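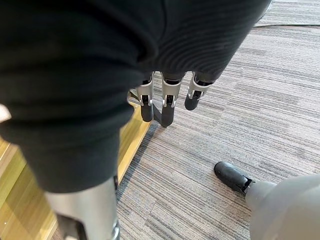
Open day at the Plondach workshop

News > Visits > Robotics

Visits Reports Calendar Contact

10/04/2026, by the Luketti newsletter desk

Plondach opened its workshop on Friday and 29 of us signed up. The first stop was the walking robot, which had a black knit garment over it and stood where the wood floor meets the striped carpet. Its fingers are jointed metal with black tips. Staff said the hand has been through 82 changes of fingertip pads.

We spent the rest of the morning at the Sepúlveda bench, where seven people work on leg joints. Parking was tight. The next open day is in December at the Drorby site.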